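## Section 3: Opening a Guest Drive Desk at a Partner Hotel

Section 3 applies to all hotels that have signed the Verhoeven Guest Drive agreement and have received a welcome letter with a site code. It covers the work to be completed before the first guest is allowed to take out a vehicle. Daily operation is covered in Section 4.

Last revised 27th March. Approved by Emília Rusnák, Partner Programs.

### 3.1 Before you begin

The hotel must name one desk lead and one deputy. Both must be employees of the hotel and both must hold a full driver's license. Contract staff may work at the desk once it is open, but may not sign vehicles in or out.

Please have the following on hand:

- the site code from the welcome letter
- the signed insurance certificate for the current season
- a Stisus booking account with the "Partner Desk" role
- a lockable key cabinet, fixed to a wall in a staff-only area

**Note:** Sites that joined through the Gekthorpe office were given a temporary site code. Temporary codes will not be accepted by Stisus after the end of June. Contact the office for a permanent code.

### 3.2 Preparing the parking area

1. Select parking spaces that are close to the main entrance and do not block the shuttle lane or fire access.
2. Confirm that each space can be cleared of snow before the desk opens in the morning.
3. Put up the reserved signs supplied in the welcome kit. Signs must not be attached to trees, light poles or hotel vehicles.
4. Walk the exit route with the desk lead and note any low branches, steep ramps or blind corners on the site plan.
5. Send the completed site plan to Partner Programs. Keep a copy in the desk binder.

**Caution:** Vehicles must not be parked below a roof edge where snow or ice can fall. Damage of this kind is not covered under the program and will be billed to the hotel.

### 3.3 Setting up the desk

1. Place the desk where guests can reach it without passing through the check-in line.
2. Sign in to Stisus and enter the site code when prompted.
3. Open **Settings**, then **Desk Hours**, and enter the hours agreed in the contract. The system will not offer drives that end after closing time.
4. Set the standard drive length to 30 minutes. Longer drives may be offered only to guests staying more than 3 nights, and only with the approval of the desk lead.
5. Print one test agreement and check that the hotel name, address and site code are correct.
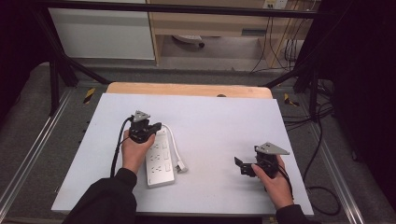
6. Enter the mileage of each vehicle under **Fleet**. Use the figure shown on the dashboard, without rounding.
7. Make one practice booking in the name of the desk lead, then cancel it. The cancellation should appear in the log right away. If it does not, sign out and repeat the step.

Vehicles are delivered with the interior cleaned and the floor mats fitted. Hotels that use Purex for their own fleet may keep the same cleaning schedule for program vehicles – no separate contract is needed.

### 3.4 Checking the guest agreement

Every guest must sign Form 263 before receiving a key. Electronic signatures are accepted. A second driver must sign a separate copy, even when both guests share a room.

The desk lead should read the form in full before opening day. The clauses on minimum age, mountain roads and pets are the ones guests most often ask to have explained.

**Caution:** Do not hold a passport or driver's license as a deposit. Record the license number on the form and return the document to the guest.

### 3.5 Requesting approval to open

1. Complete the opening checklist at the front of the desk binder.
2. Submit it through Stisus under **Requests**, then **New Site**.
3. Wait for written approval. A phone call from a regional manager does not count as approval.

Questions about this section may be sent to Charoen Ratanaporn, Site Support, at extension 2212. Please state the site code in all messages – requests without one are returned unanswered.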